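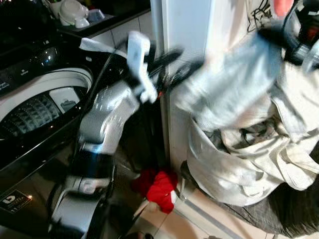 Nevzat Oral asks why I transcribe the spelling mistakes too, and whether it wouldn't be kinder to the letter writers to fix them.

I thought about it for a while before I started. My great-grandmother's sister wrote "recieved" in every letter she sent home from Clillham. If I correct it, you lose the one thing that tells her hand from her roommate's, who wrote some of the pages for her when her wrist was bad.

So the mistakes stay. I put a plain version next to any letter where the meaning gets lost.

2/ Where things stand: 1,133 pages scanned, and 6 bundles still tied up. The bundles are the ones from her first year of teaching at Ultitby. The ribbon on two of them has stuck to the envelopes and I don't want to pull.

3/ She wrote small and then turned the sheet and wrote across it. Postage, I assume. A crossed page takes me over 30 minutes. A normal one takes 8.
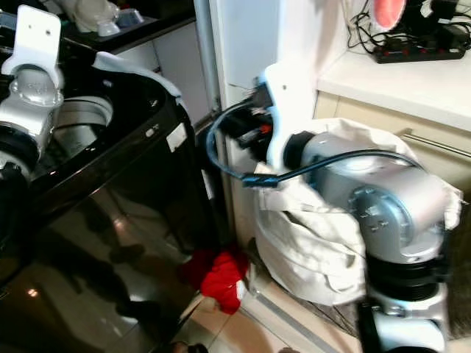 4/ Reading crossed pages is easier if you tilt them away from you, so that one direction of writing flattens out and the other stands up. My aunt showed me that. On a screen I squash the scan to half its height and get the same thing.

5/ There is a Miss Billetti in nearly every letter from May on. She lends books, she has a cough, she is "not so cross as at first." Then she is gone from the letters and there's no word about why. If anyone has Billetti or Gouveia family papers from near Clillham, please write to me.

6/ Next up is the long one about the boarding house dinner. Four sheets, all crossed, and a grease spot over the date.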